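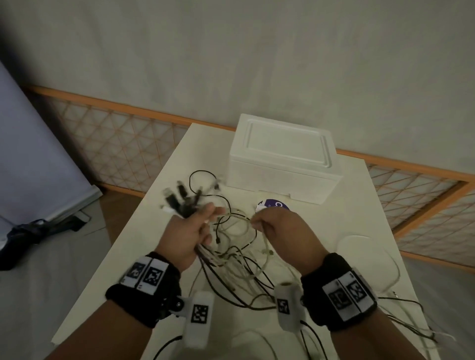 How long does it take to sort a big pile of old cables? For us it was one long afternoon, and we still had a small bag of unknown ones at the end.

Cable day at the Nadbridge workshop
Text by Shengli Zheng

Every May we clean the storage room in Nadbridge. The shelves are easy, the paint cans are easy. The cables are the part that everyone leaves for last. In one year the drawer became two drawers, then a carton, and this spring the carton could not be closed anymore. I decided to bring everything up to the big table and to take it apart slowly.

The black and the pale cords

On the white table the cords covered most of the near half, and some were hanging over the front and the side. Black ones and off-white or grey ones were all looped together. I find the pale grey ones easier to follow with the eyes, so I like to begin with them. Hold the bunch with the left hand, take one cord with the right hand and pull it to the side, a little at a time. If it stops, do not pull harder. Look for the loop which is holding it.

The plugs

Most of the plugs in the bunch are black, with a few white and silver tips between them. Plugs are what makes the knots, in my experience. A smooth cord comes out by itself, but a plug catches on everything. I pass the plug end back through the loop first, and only then I pull the rest.

The white foam box

The styrofoam box with the lid stayed at the back of the table. I recommend to keep the space beside a box like this free, because the finished cords need some place to lie flat.

After the sorting

We made 4 groups: power, screen, sound, and "ask Delorme". Each good cord was rolled and closed with a paper strip, with the length written on it. A roll of 100 strips from the shop in Ustcombe was enough, and we have about 30 left for next year. The 12 longest cords went to the hall in Gretesetti, where they always need long ones - please bring them back before the summer market.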